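Cuaderno de Brostulholm
Tres segundos de vaso

17 feb 2020

Llevo una temporada sirviendo bebidas que no se bebe nadie de mi familia ni de la suya. Mi madre cree que trabajo en inteligencia artificial y yo la dejo creerlo, que para eso pagó la carrera. En la práctica me siento, repito el mismo gesto hasta que el hombro protesta y apunto en una hoja si el intento vale o no vale.

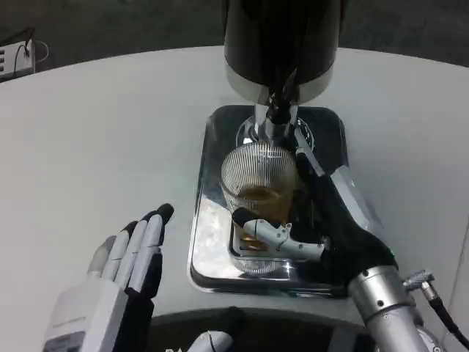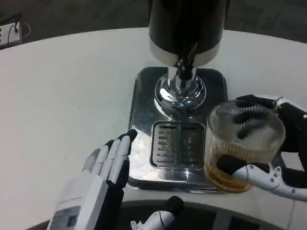
El problema de aprender por imitación es que el alumno imita también lo que no querías enseñarle. En Cleltholm tenemos ya 1.295 episodios guardados, y cuando Muchen Feng entrenó la primera política con ellos, el robot aprendió a dudar. Llegaba al vaso, se paraba, se lo pensaba y seguía. Repasamos las grabaciones y la duda era mía: cada vez que iba a cerrar los dedos sobre ese vidrio estriado, con su líquido ámbar dentro, me quedaba quieto un instante por miedo a apretar de más. Había transmitido mi carácter a una máquina, cosa que no he logrado con mi hijo.

Lo de la mano izquierda tiene su propia historia. La derecha trabaja y la izquierda se queda abierta en el aire, como quien va a decir algo en una reunión y luego no lo dice. En el protocolo pone «mano inactiva en postura neutra», pero la postura neutra la escribió alguien que no ha tenido que mantenerla durante 15 intentos seguidos. A mí se me va cayendo. A Muchen se le va subiendo, y al final de la tanda parece que está parando un taxi. El modelo, que es muy educado, hace la media de los dos.

Luego está el asunto de las etiquetas. Para cada episodio hay que marcar dónde empieza el agarre, dónde acaba y si el vaso estaba bien puesto respecto al grifo. «Bien puesto» nos costó una tarde entera y un enfado. Muchen defendía que bastaba con que el vaso estuviera sobre la bandeja. Yo quería el vaso debajo del pico, y punto. Ganó ella en el documento y gané yo en las etiquetas, de modo que hubo que tirar 158 episodios y volver a grabarlos. De aquello ya no hablamos a la hora de comer.

El acero pulido, además, es un enemigo. En el metal brillante se refleja todo, y el detector de la versión vieja (la que heredamos de Itgate, con su manual de una página) se enamoraba de los reflejos. En diciembre estuvo toda una mañana convencido de que había dos vasos. Probamos a poner un paño mate encima y funcionó de maravilla, hasta que alguien preguntó si en los bares iban a poner también el paño.

Me escribe un lector que firma Donnelly para preguntar si no sería más fácil hacerlo en simulación. Sería más fácil, sí. También lo hemos intentado. El líquido simulado se porta como gelatina cuando va bien y como confeti cuando va mal, y el vaso tiene un vidrio perfecto que no he visto en ninguna cocina. Nos sirve para que el brazo aprenda a llegar a la mesa. Para lo demás seguimos con el hombro.

La semana que viene cambiamos de vaso. Será uno liso, más alto, y Muchen quiere grabar 3 tandas con cada operador antes de tocar nada del modelo. Yo he pedido una silla con reposabrazos. Me han dicho que lo están mirando.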